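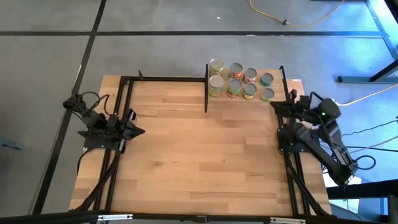 Cans on the new shelves: a few notes

The Zeltlow Food Shelf has changed the way it stores canned goods, and anyone who comes in to stock or pack should read this before their next shift. The old deep shelves in the back room at Dornum Street are gone. The new ones are shallow, and every can now stands upright with the lid facing up. No more cans on their sides, and no more towers.

Rows run two deep, front and back. Tall cans go at the left end of the shelf and the sizes step down toward the right, so the short ones (tuna, tomato paste, the small corn) end up together. Please keep to this even when a delivery comes in mixed. It takes a few extra minutes at unpacking and saves a lot of reaching later. Last December we had soup behind beans behind more soup, and packers were pulling out half the shelf to find a can of peaches.

Labels face forward where there is room to turn them. If there isn't, leave it – the order matters more than the labels. Write the month and year on the lid in black marker, large enough to read from standing height. The blue marker rubs off, so please throw out any that are still in the drawer.

Sort on the table before you shelve. Set the cans out in the order they will go up, check the dates, and then move them over one row at a time. Butcher block scratches, and the bottom rims on the large cans are sharp, so lift them instead of sliding.

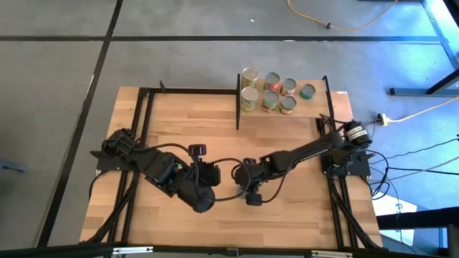 When you take cans for a box, take from the front row and pull the back one forward. A gap in the front row is fine at the end of a shift. A gap at the back means somebody has reached over, and the older cans will sit there until they expire. Whoever closes should bring everything forward before the lights go off.

Dented cans are still coming in. A shallow dent in the side is all right. A dent on the seam or the rim, a swollen lid, or any rust that doesn't wipe off means the can goes in the gray bin by the door. Cans with no label go in the bin too. We know some of you like to keep those and guess, but we can't give them out.

The spring count was finished on 1 April 2022 and came to 671 cans. Vegetables and beans are in good supply. We are short on fruit, canned fish and anything with a pull tab, which many families ask for. If you are buying to donate, those would help most. The Ratach Road grocery has agreed to keep a donation crate next to the bags through the summer, and we empty it twice a week.

We also need shelf liner, 30 feet of the plain ribbed kind, and another can opener for the front counter. Both can be dropped off at Dornum Street during opening hours. The Lykkegaard Hall drop box is closed while the entrance is being repaired, so please don't leave cans on the steps there.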